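Ticket: Water rings and sticky patch on break room table, Faltolville office
Opened by: Archie Niven
Assigned to: Raphaël Gaillard, Brunet Facilities
Status: Closed
Date opened: 8/28/20

Problem as reported
The light wood-grain table in the break room has pale rings on it and one sticky patch near the wall end. The rings don't come off with a damp cloth. The table was last oiled in March. People leave bottles and cups straight on the top, and snack packets get left there too.

First reply – Gaillard
Please don't use the green scouring pads from the sink. They take the finish off. Try a soft cloth with warm water and a drop of dish soap on the sticky patch first, then dry it right away. Leave the rings alone until I get there.

Update – Niven
Sticky patch is gone after two goes. Rings are the same. I put out coasters from the Wustus box in the supply closet, the round dark red ones, and asked people to use them for bottles as well as cups.
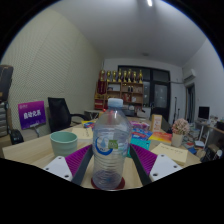 Can the rings be taken out without refinishing the whole top?
Pale rings usually can, as they sit in the finish and don't reach the wood. Dark ones need sanding.

Visit notes – Gaillard
Checked the whole top. All rings are pale. Rubbed Filtitent paste along the grain with a cotton cloth, left it 12 minutes, wiped off. Most rings gone on the first pass. The two closest to the window needed a second pass and one still shows if you look at it from the side. Did not sand.

Oiled the top afterward. Keep everything off it overnight – paper too, it sticks.

Update – Niven
Table was clear overnight. Dry to the touch in the morning. We are short of coasters when both teams eat at the same time. Is there a pack smaller than 100?

Reply – Gaillard
Wustus only sells that style by the 100. I have up to 5 spare in the van and will drop them at the front desk. Wash them with soap and let them dry flat, or they curl.

Closing note
Coasters received. One faint ring left, accepted as is. Reopen this ticket if it gets darker.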